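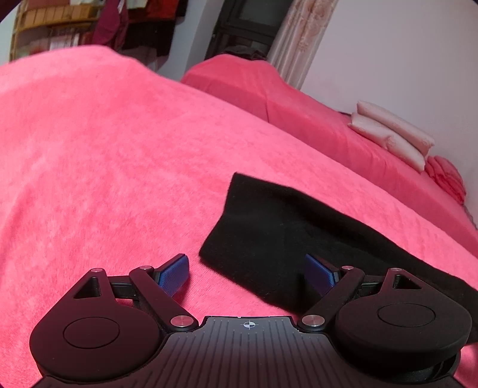
A hospital bill for a child's stay is a claim, and you should treat it like one until it has been checked. Ours came to $3,596 after insurance, sent by a billing firm called Tandau, with a cheerful note about easy payments. Don't pay yet. You need the bill, the insurer's statement and room to lay them side by side. You don't need an office for this, and a bed with a fuzzy pink blanket on it gives you more space than most desks.

Step 1. Ask for the itemized bill. The summary they mail you proves very little. Ask in writing and keep a copy.

Step 2. Match the dates. Mark every charge that falls outside the stay. I found 4 lab tests dated after we had gone home. Tandau called it "a posting delay." Maybe so, but I asked for the lab records anyway.
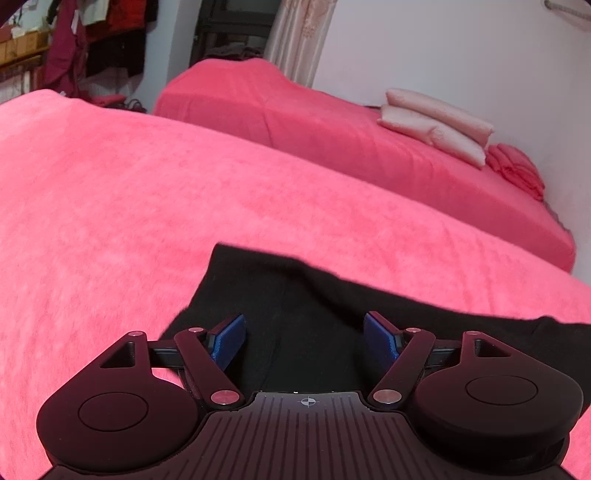

Step 3. Compare it with the insurer's statement. If the insurer says you owe $2,000 and the hospital says more, ask both to explain the gap. I tried the Clakari app, which promises to spot errors. It missed all the lab tests and offered me a loan.

Step 4. Dispute in writing, line by line. Ask for the account to be put on hold, and get that in writing too.

Search this site Enter keyword Go
Home Bills Insurance Forms Contact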